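Search this site
Search

Door opening with a wrist camera: report on the grip force fault
Radosław Pietrzak, Plukbridge student projects

4. The fault

The aim of the project was to get the Reltis arm to open an appliance door by its handle, using only the wrist camera to line up the fingers. Sections 2 and 3 cover the set-up and the approach path. This section deals with the fault on run 60, which stopped testing until it had been looked into.

On run 60 the gripper closed on the handle and did not stop at the set force. The limit in the settings file was 5 newtons, which we had chosen as a low value for early runs. The motor went on driving until the arm's own overload protection cut the power. The fingers stayed clamped and had to be opened with the manual release. There was no injury, but one finger pad was torn and the handle had moved slightly on its mounting.

The approach itself was not at fault. We went back over the saved pictures from the wrist camera and compared them with the planned finger positions.

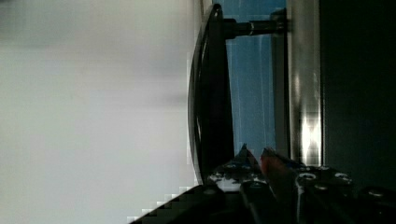

Figure 7. Wrist camera view with the gripper fingers close to the lower part of the black handle.

The cause was found in the log. The force reading is sent to the controller as a whole number, and our script divided it by 500 to get newtons. After we updated the gripper software, the reading was already in newtons. Dividing it again made every force look close to zero, so the limit was never reached. Earlier runs had used the old software and were not affected.

We should have caught this before the run. The update notes did mention the change of units, but I read only the part about installation. We also had no test that squeezed a known object and checked the reading.

5. Changes made

The script now reads the units from the gripper at start-up and will not run if they are missing. A time limit was added, so the fingers open again if the force has not risen soon after contact. Before each session the gripper closes on a spring block made by Grabowska, and the reading is written in the lab book.

The emergency stop was on the far side of the bench during run 60. It is now fixed next to the keyboard. The torn pad was replaced and the handle mounting tightened.

Testing has started again at the lower closing speed. The door has not yet been opened fully under the new settings, and this will be tried in June if the bench at Costholm is free.

Contact | Copyright Plukbridge student projects | Back to top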